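Folding long-sleeved tops on a bed: working notes

I have kept a page of laundry notes since we moved to the flat in Prestholm, mainly so that I stop solving the same problems twice. Towels and bed linen are covered in the earlier entries. This one deals with long-sleeved tops in soft knit fabric, the sort sold as loungewear or pyjamas, which are harder to fold to a fixed size than a shirt because there is no placket, no collar and very little stiffness anywhere.

The target is set by the drawer. Ours is the middle one of a Vellance chest and takes a folded item of 28 cm across with a small gap at each side. Anything wider rides up against the runner and the drawer sticks.

The work surface is the bed with the striped blanket on it. I used to do this on the kitchen table and gave it up. A knit top slides on a varnished surface, and each fold drags the previous one out of line. On a blanket the lower layer grips and only the upper layer moves. The stripes also serve as a rule: line the side seam up with one and any skew shows at once.
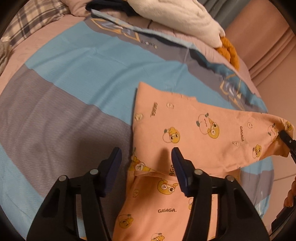
Page last changed: September, 10.441 revision (typo in the drawer width)

The peach-coloured top with the GAGAGA lettering is a fair test of any method. The print has ducks and peaches all over it, so there is no single motif to centre on, and the eye is no help in judging whether the two halves match. Go by seams and hems only. If the hem shows a step after a fold, the two layers have moved apart, and it will get worse with every fold that follows. Open it and lay it again.

Sequence, as I do it at present:

Lay the top out flat, front up, with the neckline away from you. Pull both sleeves out to their full length and run a palm along each from shoulder to cuff. Creases at the elbow are the usual fault. They seem harmless at this stage, but the sleeve ends up four layers deep in the finished packet and the crease becomes a lump.

Take hold at the shoulder seam and at the hem, directly below it, and bring that side in by a third of the body width. Lift clear of the blanket before moving across. Dragging stretches the hem.

Turn the sleeve back down over the folded panel so that it runs parallel to the side seam. If the cuff projects past the hem, turn it up. Repeat on the other side.

Fold from the hem up to just below the neckline, then in half again. For the drawer I stand the packet on its long edge.

Inger Þorgeirsson wrote after the towel entry to say that she folds the body first, across the chest, and deals with the sleeves afterwards. I tried it for a fortnight. It is quicker, and on a heavier sweatshirt it gives the same result. On thin knit the fold edge across the chest tends to bow, and the fabric at one end of it pulls into a point which then has to be tucked away. I have gone back to sleeves first for pyjamas and kept her order for anything thick.
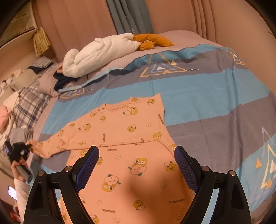

Duck-and-peach top on the striped blanket, neckline to the far side.

The neckline deserves a separate note. A ribbed neck puckers slightly where it joins the body, and no amount of smoothing will take that out on the bed. I tried pressing it with a cool iron through a cloth and the puckers were back after the next wash. I now ignore them and make sure the neck ends up on the inside of the last fold.

Two people make this easier than one, at least for the first stage. One holds the shoulder end, the other takes the hem, and both apply a little tension before the top goes down. After that a second person gets in the way. Idalina Vieira, who shared a flat with me before Prestholm and worked in a laundry in her student years, was taught to do the whole thing alone by pinning the shoulder with a forearm. I can manage it on a child's size and on nothing larger.

Things still open:

Folding boards. I have a plastic one from Cellari. The panels are cut for shirts and the outer ones are too short for a long sleeve, so the cuff hangs over and has to be done by hand anyway. It is back in the cupboard.

Matching trousers. Storing them inside the top keeps the set together but makes the packet too thick to stand upright with its neighbours. At present they go in the row behind.

Fitted sheets will be next, when I have a method that works more than once.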